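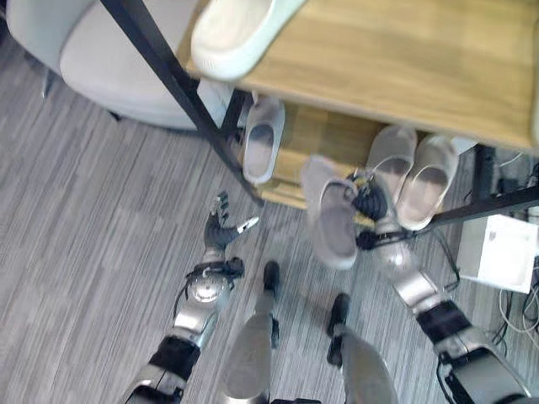

회색 줄무늬 카펫 위의 2단 나무 신발장. 아래 칸에서 회색 실내화 한 짝이 나오고 있다.

11월 | 글 Dorkden 동네소식 편집실

Dorkden의 공동 생활공간 Mukon이 이달 들어 현관을 새로 꾸몄다. 벽을 헐지도 않았고 조명을 갈지도 않았다. 바뀐 것은 신발장과 실내화, 그리고 물건을 제자리에 두는 방식이다. 그런데 드나드는 느낌이 놀랄 만큼 달라졌다! 편집실에서도 몇 번 들러 보았는데, 문을 열고 들어서는 순간부터 마음이 한결 가벼웠다.

예전 Mukon 현관을 아는 사람이라면 이 변화가 더 반가울 것이다. 키 큰 철제 선반에 외출화와 실내화가 한데 섞여 있었고, 맨 위 칸은 손이 잘 닿지 않아 늘 누군가 잊고 간 우산과 장갑 차지였다. 비 오는 날이면 신발이 선반 앞까지 밀려 나와 문이 반쯤밖에 안 열리기도 했다. 겨울 모임이 시작되기 전에 손을 보자는 이야기는 봄부터 나왔지만, 막상 일을 벌이려니 무엇부터 치워야 할지 엄두가 나지 않았다고 한다.

이번에는 순서를 거꾸로 잡았다. 새 가구를 고르기 전에 신발부터 전부 꺼냈다. 주인을 찾은 것은 돌려주고, 짝이 없는 것과 바닥이 닳은 것은 따로 모았다. 남은 실내화를 마루에 늘어놓고 나서야 어떤 가구가 필요한지 감이 왔다. 큰 것도, 문이 달린 것도 필요 없었다. 허리를 조금 굽히면 두 칸이 다 보이는 낮은 것이면 충분했다.

그렇게 들어온 것이 지금의 2단 신발장이다. 밝은 꿀빛이 도는 나무판 두 장에 어두운색 금속 틀을 두른 단순한 모양으로, 이웃 마을 Wieser에 있는 목공방 Warkus가 만들었다. 주문할 때 잡은 너비는 962mm. 문 옆 기둥과 벽 사이에 딱 들어가도록 몇 번이나 다시 잰 값이라고 한다. 설치하던 날 신발장이 자리에 쏙 들어가자 복도에서 박수가 터졌다는데, 그 마음을 알 것 같다. 가구가 벽 사이에 꼭 맞게 들어갈 때의 기쁨은 해 본 사람만 안다.

나뭇결은 진하지 않고 은은하다. 회색 줄무늬 카펫과 나란히 놓이니 차가운 느낌이 덜하고, 아래 칸에 그늘이 져도 답답하지 않다. 흰색과 회색, 분홍빛이 살짝 도는 연회색 실내화가 나무 위에 놓인 모습도 곱다. 화려한 색을 쓰지 않았는데 현관이 환해 보인다. 편집실에서는 이 조합이 이번 새 단장에서 가장 잘된 선택이라고 입을 모았다.

실내화를 두는 규칙은 느슨하다. 자주 신는 것은 꺼내기 쉬운 쪽에, 여분은 그 옆에 둔다는 정도다. 이름표를 붙이자는 제안도 있었지만 일단 보류했다. 손님용과 식구용을 나누지 않기로 한 점도 마음에 든다. 처음 온 사람도 묻지 않고 편하게 골라 신으면 된다.

실내화를 고르는 과정도 재미있었다고 한다. 뒤축이 있는 것과 없는 것, 천으로 된 것과 고무로 된 것을 며칠씩 신어 보았다. 미끄러지지 않으면서 마루에서 소리가 크게 나지 않는 것이 조건이었는데, 의외로 소리에서 많이 갈렸다. 조용한 독서 모임이 열리는 저녁에는 발소리 하나도 또렷하게 들리기 때문이다. 결국 푹신하고 조용한 쪽으로 의견이 모였다.

Mukon은 지난 한 해 동안 모임과 강좌로 1,324명이 다녀간 곳이다. 뜨개질 모임, 제철 반찬 나누기, 아이들 그림책 읽기까지 하루에도 여러 무리가 들고 난다. 앞 모임이 끝나는 시간과 다음 모임이 시작되는 시간이 겹치면 현관은 금세 붐빈다. 낮은 신발장 하나가 이 흐름을 이렇게 부드럽게 만들 줄은 몰랐다는 이야기가 모임마다 나온다. 높은 선반일 때는 한 사람이 앞에 서면 뒷사람이 기다려야 했는데, 지금은 양옆에서 동시에 손을 뻗을 수 있다.

정리에 쓰는 시간도 줄었다. 저녁 모임이 끝나고 현관을 치우는 데 예전에는 한참이 걸렸지만 지금은 약 20분이면 바닥 쓸기까지 마친다. 카펫 위에 떨어진 흙을 털고, 실내화를 칸에 올리고, 짝이 어긋난 것을 맞추면 끝이다. 단순한 일인데도 마치고 나면 묘하게 뿌듯하다. 다음 날 아침에 제일 먼저 들어오는 사람이 그 뿌듯함을 고스란히 이어받는다.

현관 정리가 잘되자 자연스럽게 시선이 안쪽으로 옮겨 갔다. 흩어지기 쉬운 작은 물건들 차례가 온 것이다. 안쪽에는 신발장과 비슷한 밝은 꿀빛의 얕은 나무 쟁반이 있다. 길이를 따라 칸막이가 솟아 있어 한쪽은 넓고 다른 쪽은 좁다. 가구와 소품의 색이 이렇게 이어지니 공간 전체가 한결 차분해 보인다(사소한 것 같아도 눈이 먼저 알아챈다).

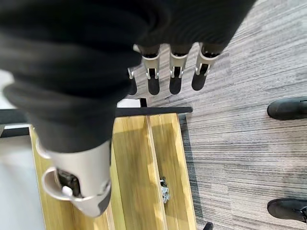 칸을 나누니 손이 덜 헤맨다

쟁반의 좋은 점은 깊지 않다는 데 있다. 깊은 상자에 넣어 두면 아래 깔린 것을 찾느라 다 뒤집어야 하지만, 얕은 쟁반은 한눈에 내려다보인다. 무엇을 어느 칸에 둘지는 아직 정해 가는 중이다. 넓은 칸에 필기구를 두자는 쪽과 좁은 칸이 오히려 필기구에 알맞다는 쪽이 팽팽하다. 한 주씩 번갈아 써 보고 편한 쪽으로 굳히기로 했다니 결과가 궁금해진다.

이런 작은 실험을 즐기는 분위기가 Mukon의 매력이다. 처음부터 완벽한 정답을 붙여 놓지 않고, 써 보면서 고친다. 실제로 신발장 자리도 처음에는 지금보다 안쪽이었다. 며칠 지내 보니 신발을 벗는 곳과 실내화를 신는 곳 사이에 맨발로 걷는 구간이 생겨서 문 쪽으로 당겼다. 고작 몇 걸음 차이인데, 발이 시린 계절에는 그 몇 걸음이 크다.

Warkus에서도 이런 쓰임을 반긴다. 공방은 가구를 보낼 때 나무를 돌보는 법을 적은 쪽지를 함께 넣어 주었다. 물기는 오래 두지 말고 마른 천으로 닦을 것, 햇빛이 한쪽으로만 들면 가끔 방향을 바꿔 줄 것, 긁힌 자국은 너무 걱정하지 말 것. 마지막 항목이 특히 반갑다. 여러 사람이 함께 쓰는 가구에 자국이 나지 않을 수는 없고, 그런 자국에도 정이 든다.

비용은 봄 바자회 수익과 작은 모금으로 마련했다. 모금함에는 342건의 정성이 모였다. 동전 몇 닢을 넣은 아이도 있었고, 편지를 같이 넣은 이웃도 있었다. 쓰고 남은 돈은 실내화를 세탁하고 바꾸는 데 쓸 예정이다. 자주 신는 물건이니 처음 들일 때만큼이나 그다음이 중요하다는 데 모두 뜻을 같이했다.

헌 철제 선반은 버리지 않았다. 뒷마당 창고로 옮겨 화분과 모종삽을 올려 두었는데, 창고에서는 키가 큰 것이 오히려 장점이 되었다. 현관에서 천덕꾸러기였던 선반이 자리를 바꾸니 제법 듬직하다. 짝을 잃은 실내화는 그림책 모임 아이들이 인형 침대로 만들겠다고 가져갔다. 어떤 작품이 나올지 벌써 기대된다!

다음은 안쪽 수납이다

현관에서 재미를 붙인 Mukon은 겨울 동안 안쪽 수납도 차근차근 손볼 생각이다. 한꺼번에 다 꺼내면 모임을 쉬어야 하니 한 번에 한 구역씩만 한다. 꺼내고, 닦고, 남길 것을 고르고, 돌아갈 자리를 정하는 순서는 현관 때와 같다. 모양이 제각각인 플라스틱 물건은 쌓기가 까다로워 맨 나중으로 미루자는 이야기가 있었지만, 어려운 것부터 해치우자는 의견도 만만치 않다.

수납을 손볼 때 새 물건을 먼저 사지 않는다는 원칙도 그대로다. 바구니나 상자는 정리가 끝난 뒤에 모자란 만큼만 들인다. 신발장도 신발을 다 꺼내 본 뒤에 주문했기 때문에 지금처럼 알맞은 크기가 되었다. 그 경험이 모두에게 꽤 든든한 본보기가 된 모양이다.

함께하고 싶은 이웃은 저녁 모임이 끝나는 9시 무렵에 들르면 된다. 준비물은 편한 옷차림과 마른걸레 하나. 실내화는 현관에 있다. 정리를 마치면 따뜻한 차를 나눠 마시는데, 지난번에는 누군가 구워 온 호박빵이 순식간에 동났다고 한다.

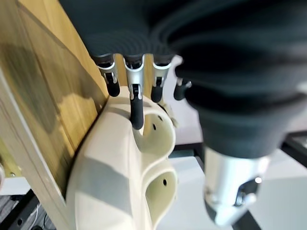 신발장 옆에 앉아서 신을 갈아 신을 낮은 의자가 하나 있으면 더 좋겠다는 바람도 들려왔다. 무릎이 불편한 이웃에게는 허리를 굽히는 일도 만만치 않다는 것이다. 의자를 놓는다면 신발장과 높이를 맞추고, 다리 사이로 빗자루가 드나들 만큼은 비워 두자는 당부도 덧붙었다.

Mukon은 이 제안을 곧바로 받아들여 Warkus에 의자 도면을 부탁해 둔 상태다. 같은 나무색으로 맞출지, 천을 씌울지는 이달 말 모임에서 이야기한다. 문이 열리는 방향과 겹치지 않는 자리도 이미 눈여겨보아 두었다. 의자가 들어오면 편집실에서도 제일 먼저 앉아 보러 갈 참이다.

독자 의견

익명 | 오후 2:15
지난주 뜨개질 모임 때 처음 봤어요. 신발장이 낮으니까 우리 아이도 혼자 실내화를 꺼내고 넣고 다 하더라고요. 집에서는 절대 안 하는데 거기서는 왜 그렇게 열심인지!

익명 | 오후 4:40
우산은 이제 어디에 두나요? 예전 선반 위에 올려 두던 습관이 있어서 한참 두리번거렸습니다.

익명 | 오후 5:05
우산꽂이는 문 바깥 왼쪽으로 옮겼어요. 비 오는 날엔 그 편이 바닥도 덜 젖어요.

익명 | 오후 8:22
쟁반은 좁은 칸에 필기구 두는 쪽에 한 표요. 넓은 칸에 넣으면 펜이 다 굴러다닙니다.

익명 | 오후 9:10
긁힌 자국은 걱정하지 말라는 쪽지, 우리 집 식탁에도 붙여 놓고 싶네요. Wieser 쪽 공방이면 가까우니 한번 구경 가 봐야겠어요.

최근 소식

Dorkden 도서방, 겨울 저녁 시간 한 시간 늘린다
Wieser 장터에 돌아온 군고구마 수레
헌 커튼으로 만드는 장바구니, 첫 모임 후기
Mukon 뒷마당 창고, 화분 월동 준비 한창
제철 반찬 나누기: 이번 달은 무와 배추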